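How I Wash Old Stuffed Animals Without Wrecking Them

I've been rescuing secondhand stuffed animals for years, mostly from yard sales, and I ruined plenty before I settled on a routine. A bear named Butt (my nephew picked the name, he was four) came out of my dryer looking like a scouring pad. So please learn from poor Butt!

Start by checking the seams. Run your thumb along every one and give it a gentle tug, and if you see stuffing, sew it up before the toy goes anywhere near water. Then squeeze the belly and feel for a sound box or battery pack. Those toys get a surface wash only: a damp cloth, a drop of dish soap, and a lot of patience.
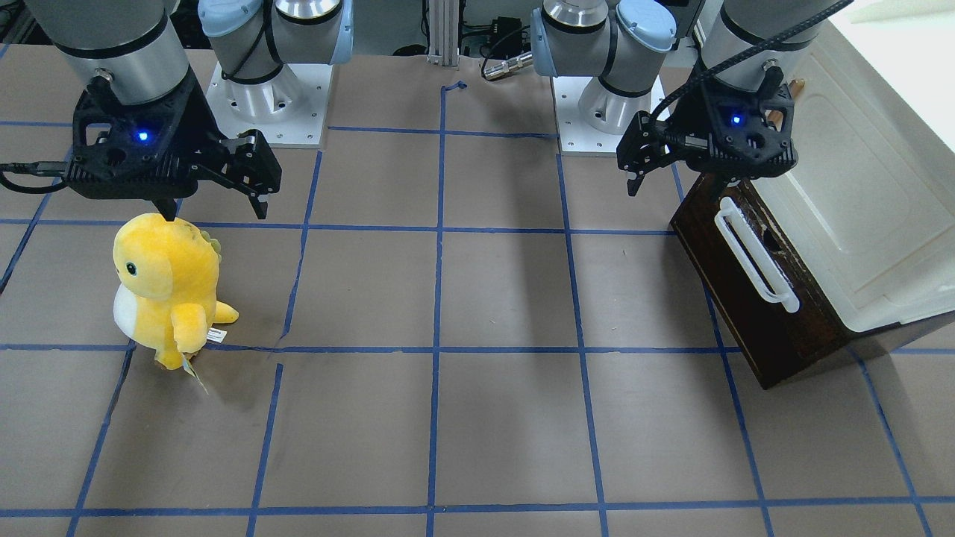
Lorraine Treloar wrote to me in February that I'm far too nervous about all this, and that she puts everything in a zipped pillowcase on cold and has lost one button eye in her whole life. Fair enough, Lorraine! I do use the pillowcase for anything newer. For the old ones I still stick with the sink.

Fill it with cool water and a spoonful of baby shampoo, push the toy under, and squeeze it like a sponge for a few minutes. Don't scrub, it roughs up the pile. The first water is usually disgusting (you'll feel very accomplished), so drain it and go again. Rinse until there are no suds left, then roll the toy in a thick towel and kneel on it. 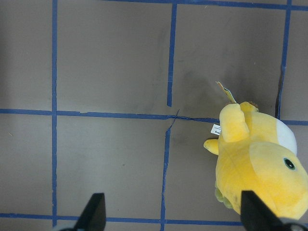 DRYING AND FLUFFING

Set it on a rack with a fan pointed at it, and turn it over every 30 minutes for the first couple of hours, then whenever you walk past. A fat toy can take two full days. Press hard in the middle, and if it feels cool in there, leave it alone a bit longer.

Once the outside is nearly dry, go over it with a soft baby brush, working in little circles and then smoothing everything back the way the pile wants to lie. I do the face last with an old toothbrush
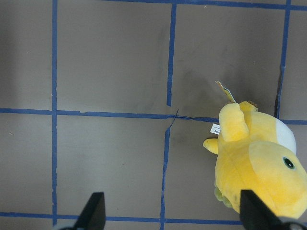 and go very lightly near any stitching, where the threads like to snag. If the fur still looks flat after that, a hair dryer on the cool setting helps, held well back while you keep brushing with the other hand. Lumpy stuffing you can break up with your fingers from the outside, pinching and rolling until it feels even. Leave the toy out overnight before you put it on a shelf or in a bin, and skip the plastic bags.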